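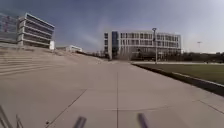 Marcus says a plaza is only as good as its steps, and that the ones at Mestton are the best place to eat a sandwich in the whole of Caltdale. He told me so on the phone last night, before I'd even said I was going, and then he told me again when I said I was.

March 15, 2021

Well, I went, and I am a convert! I've driven past that place so many times and never once thought to get out and walk on it. All I ever noticed from the road was the office building, the one with the white bands running all the way along every floor (it makes me think of a layer cake, and now I can't see it any other way). On foot it's a different thing. The steps are so shallow and so wide that you hardly climb them, you sort of drift up. I went up and down twice just for the pleasure of it, the second time on a slant, which my knees liked better.

I had my new walking shoes on, the Wevettis, and this was their first real outing. No rubbing at all until the last stretch, and then only a little on the left heel. I'll try the thicker socks next time.

Ate my lunch on the steps like Marcus said to. Cheese and pickle, an apple, and the last of the oat bars, which have gone a bit soft but I love them that way. He's right about the steps. I won't tell him until April, or he'll be unbearable.

What really got me was the paving. I know how that sounds! But I've been fighting with my own little patio for so long that I can't pass a slab now without looking at the joints, and these are lovely -- great big pale squares with thin dark lines between them, and they pull your eye off into the distance as if somebody had ruled them with a pencil. I walked along one joint for a good while with one foot in front of the other, like I did as a kid. 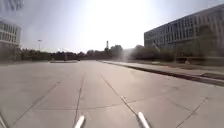
And then there's all that sky. You forget how much of it there is when you live on a street like mine. The trees way off at the far end looked soft in the haze, and I kept walking toward them and they kept not getting any closer. I didn't make it the whole way, I'll save that for next time.

Took the 71 home because of the heel. Got in and went straight out back to look at my patio, which is 7 slabs and a lot of moss, and I wasn't even discouraged. I want wider slabs and thinner joints. I'm going to call Hendriks in the morning and ask what they have in pale gray, and whether they'd deliver to the side gate.

Soup for supper. Feet up on the stool. Must find those thicker socks.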